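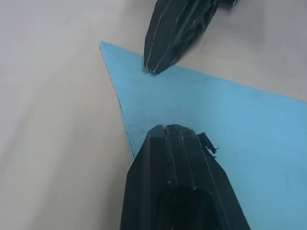
ホーム　特集　連載　書評　バックナンバー　お問い合わせ

特集　紙の記録を次代へ渡す
ルウェリン文書館における色紙台帳の整理と保存

地方の文書館が収蔵する資料のうち、閲覧者の目に触れる機会が最も少ないものの一つに、事務用の帳票類がある。書簡や日記、地図、写真は展示にも出版にも用いられるが、納品控え、貸出票、工賃の計算書といった紙片は、箱に収められたまま長い年月を過ごすことが多い。ウェールズのルウェリン文書館が現在取り組んでいるのは、こうした帳票のうち、とくに着色された用紙に記されたものの整理である。

対象となるのは、谷あいの製紙業者レディクス社（Redix）が残した業務文書、箱数にして340箱である。同社は便箋や封筒のほか、学校、商店、運送業者に向けた事務用紙を製造していた。廃業にあたり、文書の大半は倉庫ごと買い手に引き継がれ、その後、町を経て文書館に移管された。受け入れの時点で目録はなく、箱の側面に書かれた略号だけが手がかりであったという。

色による分類の慣行

レディクス社の帳票には、白のほかに薄青、淡黄、桃色、灰緑の用紙が用いられている。同館で整理を担当するグレニス・ゲイプ氏によれば、色は装飾ではなく、書類の行き先を示すものであった。薄青は出荷係、淡黄は会計係、桃色は顧客への控えに充てられ、灰緑は工場内の修繕に関する書付に限って使われた。複写の束から一枚を抜き取った者は、文面を読まずとも届け先を知ることができた。

「受け入れ当初は、同じ取引に属する紙が色ごとに別の箱へ入っていることの意味が分かりませんでした。取引の単位に戻して並べ直すべきだという意見も館内にありましたが、結果として元の配列を保つことにいたしました」とゲイプ氏は述べる。配列そのものが、当時の事務の流れを伝える資料であるとの判断による。同じ取引に属する紙同士の関係は、目録の側で結び付けることとなった。

この方針を支えているのが、目録作成に用いられているヨティン（Jotine）と呼ばれる記述様式である。一点ごとに用紙の色、寸法、罫線の有無、綴じ穴の位置を記入し、関連する帳票の番号を相互に書き入れる。色名の欄には自由記述を認めず、館が作成した色見本帳の番号を用いる。担当者によって「水色」「空色」「薄青」と表記が揺れることを避けるための措置であり、見本帳は紫外線を遮る箱に納め、年に一度、予備の一冊と照合することになっている。

褪色と酸性化

着色紙の保存には、白い紙とは異なる困難が伴う。第一に褪色である。染料の種類によって光への耐性は大きく異なり、同じ薄青であっても、縁だけが灰色に転じたものと、ほぼ均一な色を保つものとが同じ束の中に混在する。束ねられていた期間、外気に触れていたのは縁の部分に限られるため、紙を一枚ずつ開くと、周囲に額縁のような帯が現れることがある。

第二に、紙そのものの酸性化がある。製造時に加えられた薬剤の影響により、紙は年月とともに柔軟さを失い、折り目から裂けやすくなる。水を用いた脱酸処理は有効な手段として知られるが、染料が流れ出すおそれのある着色紙には安易に適用できない。同館では処理の前に、紙の隅で染料の溶出を確かめる試験を行い、わずかでも色移りが認められた場合には処理を見送っている。

保存修復を担うオシアン・モーガン氏は、見送りという判断を記録することの重要性を指摘する。「処置を行った資料には必ず報告書が付きますが、行わなかった資料には何も残らないのが通例でした。次の担当者が同じ試験を繰り返せば、その分だけ資料の隅が損なわれます。何を確かめ、なぜ手を加えなかったかを、処置の報告書と同じ書式で残しています」

処理を見送った帳票は、緩衝剤を含まない中性紙の封筒に一点ずつ納め、温度と湿度の変動を抑えた収蔵庫に置かれる。封筒の表には鉛筆で番号のみを記し、粘着ラベルは使用しない。同館の収蔵庫は旧校舎の地階にあり、冬季の湿度管理には今も課題が残る。除湿設備の更新は申請中である。

罫線の読み取り

整理の過程で、館の職員が予想していなかった成果も得られている。罫線の研究である。レディクス社は顧客の注文に応じて罫線の幅を変えており、運送業者向けの用紙では荷姿を書き込む欄が広く、学校向けの用紙では氏名欄が狭く詰められている。こうした違いは、印刷に用いた版の管理簿と照合することで、注文主ごとに特定できる場合がある。

地域史を専門とするアーウェル・エイノン氏は、版の管理簿に記された「イルトラ」（Iltora）の語に着目した。従来は地名または人名と考えられていたが、帳票との照合により、同社が商品として売り出した罫線入り用紙の銘柄名であることが確かめられた。イルトラの用紙は左側に幅の広い余白を持ち、後から番号を書き入れることを前提とした作りになっている。エイノン氏は、商店主が帳簿の付け方を独学する際に、用紙の様式が手引きの役割を果たしたとみる。余白に残る計算の跡には、同じ誤りを繰り返しながら、やがて欄の使い方を身につけていった様子がうかがえるという。

一方で、慎重な見方もある。経済史の立場から資料を検討しているモアタズ・アイト・アリ氏は、残された帳票が出荷係と会計係のものに偏っており、顧客側の控えである桃色の用紙がきわめて少ない点を挙げる。桃色の紙は本来、顧客の手に渡ったものであり、社内に残るのは返送された分か、書き損じに限られる。商店での実際の使われ方を論じるには、各家庭や商店に残る文書との突き合わせが欠かせない。

町に残る文書の調査

この指摘を受け、同館は町内に所在する文書の調査を始めた。窓口を務めるアーウェル・グリフィス氏のもとには、菓子箱や裁縫箱に入った納品書、帳簿の表紙に転用された厚紙、引き出しの底に敷かれていた注文書などの情報が寄せられている。同館は寄贈を求めることを原則とせず、所蔵者の了解を得たうえで撮影と記述を行い、原本は所蔵者のもとに返却する。色の確認は、見本帳の写しを持参して自然光の入る部屋で行う。

これまでに記述を終えた帳票は、館の収蔵分と町内の調査分を合わせて3000点に達した。そのうち桃色の控えは40点である。少数ではあるが、社内に残る薄青の出荷票と番号が一致するものが2組含まれており、注文から納品、支払いまでを一続きの記録としてたどることが可能になった。いずれも金物商との取引に関わるもので、支払いの欄には分割の約束が別の筆跡で書き加えられている。

目録は閲覧室の端末で公開されており、色見本の番号による検索にも対応する。原本の閲覧を希望する場合は、事前の申請が必要である。褪色の進んだ資料については照明を落とした席での閲覧となり、一度に出納できる点数にも制限が設けられている。灰緑の修繕書付については箱ごとの概要のみが公開されており、一点ごとの記述は次の作業期間に予定されている。

最終更新：7月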